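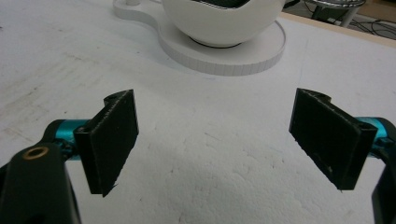 A reader of the January revision wrote that the Feria guide explains how to record an episode but never says what makes one usable, and asked for the acceptance rules to be placed next to the recording steps. Section 4 has been reordered accordingly.

4. Recording two-handed episodes

4.1 Scope

The procedure applies to demonstrations recorded with two hand-held grippers and one head-level camera. No robot arm is powered during recording. The wrist streams and the head stream are written by Ollik to a single episode file and aligned afterward.

4.2 Before the first episode

1. Cover the work surface with the white sheet and fasten it at the left and right edges. Stains and scuffs on the sheet do not need to be removed. Replace the sheet if it no longer lies flat.

2. Check the finger pads on both grippers. Minor fraying along an edge is acceptable. A pad that shifts under thumb pressure must be remounted.

3. Open and close each gripper fully 3 times. Ollik stores the travel limits and uses them to scale the opening width.

4. Route each gripper cable back along the forearm and off the near side of the table.

CAUTION: Do not pull a gripper by its cable. Strain at the connector causes dropouts that may not show in the live preview.
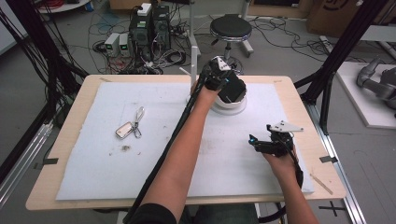
Leave enough slack for either hand to reach the far side of the sheet. If a cable tightens before that point, move the hub closer and repeat step 3, as the limits are cleared whenever a gripper is unplugged.

4.3 Recording

5. Place the task objects. Positions should differ between episodes. The Kermani layout file lists the allowed region for each object, but the operator chooses the exact spot and rotation.

6. Hold both grippers still, fingers open, and press Record. Wait for the tone.

7. Perform the task at a steady pace. Pauses longer than 4 seconds are flagged during alignment and the episode is sent for manual review.

8. Keep the contact area between the fingers whenever possible. The policy receives the wrist views at full resolution and the head view at reduced resolution, so small contact errors are mostly corrected from the wrist. 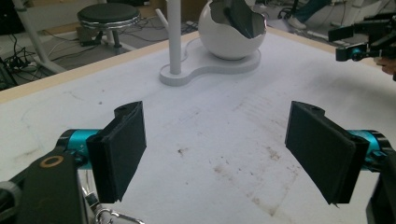

Figure 4-3. Wrist view, fingers open, second gripper entering at upper right.

NOTE: The other hand may appear in a wrist view. Do not mask it. In the ablation, policies trained on masked wrist views collided more often during handovers.

9. Return both grippers to an open, still position and press Stop.
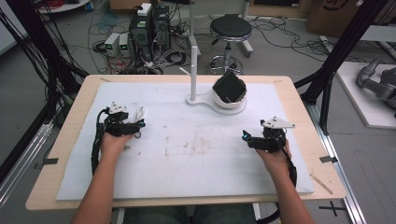
10. Mark the episode Accept, Retry or Discard before starting the next one. The label cannot be edited after the file is closed.

4.4 Acceptance rules

Accept the episode if all streams are present, the task was completed, and no object was moved by anything other than a gripper. A failed first grasp followed by a successful one is acceptable and should be kept. Use Retry for a missing stream. Use Discard if the operator left the allowed region.

The Pustness baseline was trained on 1,783 accepted episodes. Removing those with a repeated grasp lowered the completion rate on every task that involved a handover. For the effect of smaller training sets, see Section 6.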